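Search talks and handouts
Search

Compressed air leaks: what we found at the Drulville plant
Speaker notes, Hashini Khan
July 29, 2019

Slide 1. Title. Say name, say I work in plant maintenance at Weerakoon. Notes and tag sheet are on the table by the door. Questions can come at any time.
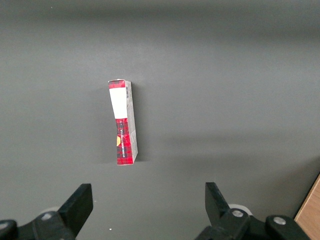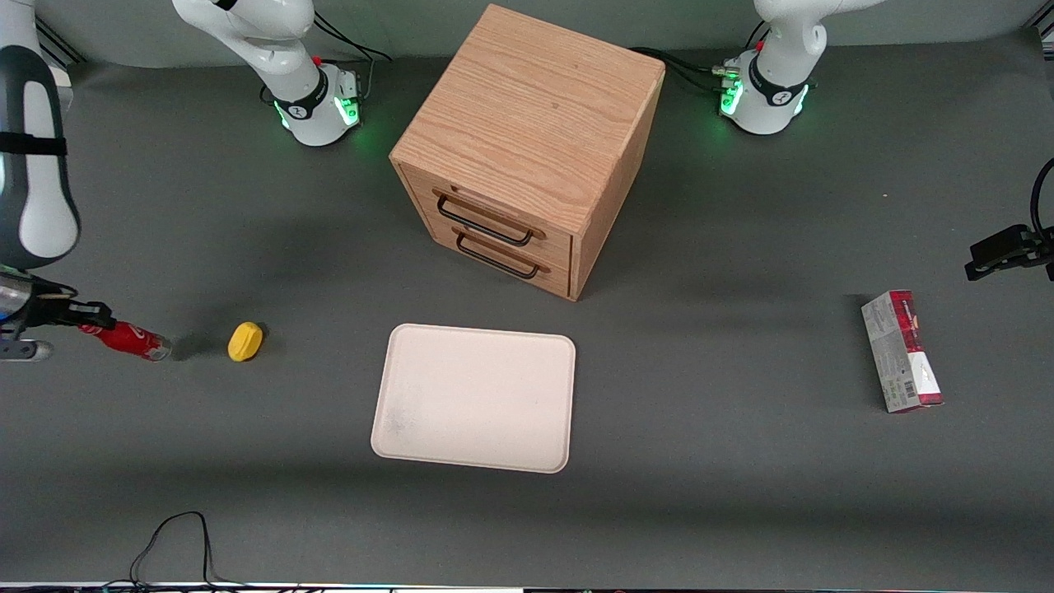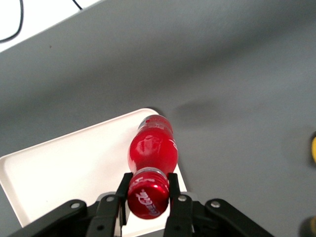
Slides 2 to 4: box, can, bottle.

Slide 5. Why air costs money
Most people in the shop think of air as free because it comes out of the wall. Remind them that a compressor is an electric motor with a pump on it, and most of the power going in leaves as heat. What reaches the tool is a small share.
A leak runs all night and all weekend. A tool runs only when someone pulls the trigger.
Ask the room who has walked through their own plant with the machines off and listened. Wait for hands.

Slide 6. The Drulville system
Two screw compressors, one refrigerated dryer, one wet tank, one dry tank. Main header is black steel pipe, threaded, from the old building. The newer bay is aluminum pipe with push-in joints. Drops go to the presses, the pipe cutting line, the blast cabinet and the packing area.
The second compressor was bought as a standby. By the time we did the survey it was running every shift. Production blamed the new cutting line. The cutting line had added some load, but the standby had been coming on at night too, with the line shut down.

Slide 7. How we did the survey
Piyumi Navaratnam and Habibur Ekanayake did the walking. We rented an ultrasonic detector, the Zukovik handheld with headphones. Soap and water in a spray bottle for confirming anything we could reach.
Start at the compressor room and work outward. Follow the pipe, then each drop, then the hose, then the machine. Hang a tag at each leak and write it on the sheet right then. If you wait until the end of the aisle you will miss some.
They hung 135 tags. The sheet has tag number, location, part, size of leak (small, medium, large by ear), and whether it can be fixed with the system up.

Slide 8. Where the leaks were
44 of the tags were quick couplers. This was the biggest group. Worn seals mostly, and mixed plug styles. We had two plug patterns in the building that look alike and will go together, but they don't seal properly. We now stock one pattern.
Next: hose ends with screw clamps. We replaced those with crimped ends.
Then filter and regulator bowls, drain valves cracked open on purpose, and thread joints on the old header.
The header leaks were fewer than I expected. I had told management we might need to repipe the old building. I was wrong, and it would have been the most expensive way to fix the smaller part of the problem.

Slide 9. Drains
Spend some time here. Several manual drains had been left slightly open so nobody had to remember to empty them. That works as a drain and it also works as a leak.
The timer drains were set to open far too often for winter. In December there is much less water in the intake air than in summer. We changed the tank drains to the float type and left timers only on the dryer.
If someone asks about the Wuvach float drain: we have them on both tanks. They need the strainer cleaned. Rust scale from the wet tank blocked one of ours in the first month.

Slide 10. Fixing
Piyumi Wijesinghe set up the work orders. Large leaks first, whatever they were on. Anything that could be done with the system up went to the shift mechanic. Everything else went on the shutdown list.
Parts cost was low. Labor was most of it. Total time was 254 hours including the survey, and that number includes cutting out and rethreading two sections of header.
Thread sealant: clean the old tape out first. We found joints with three layers of old tape under new paste.
Don't tighten a fitting under pressure. Shut the drop off, bleed it, lock it, then work.

Slide 11. Result
Standby compressor is back to being a standby. It starts for the blast cabinet and shuts off again after.
We also dropped header pressure in small steps, one step per week, and stopped when the press operators complained. Then went back up one step.
The compressors together are down about 1,000 running hours for the year so far against last year. Say that production volume was close to the same, but I have not corrected for it.

Slide 12. Keeping it that way
New leaks appear. Shiuli Khan runs the walk now, one zone per month. Operators can hang a tag themselves, blank tags are at each line.
Isolation valves on each zone, closed at the end of last shift. The packing area valve was seized open, so budget for a few of those.
Record overnight pressure drop with everything off. Same tank, same valves closed, every time, or the readings can't be compared.

Slide 13. Questions
Likely ones: detector rental or purchase (we rented twice, then bought). Nitrogen lines (not covered, ask me after). Plastic pipe (we don't use it for air).
Pass the tag sheet around if the table has run out.

Filed under: Talks / Plant Maintenance / Compressed Air & Fittings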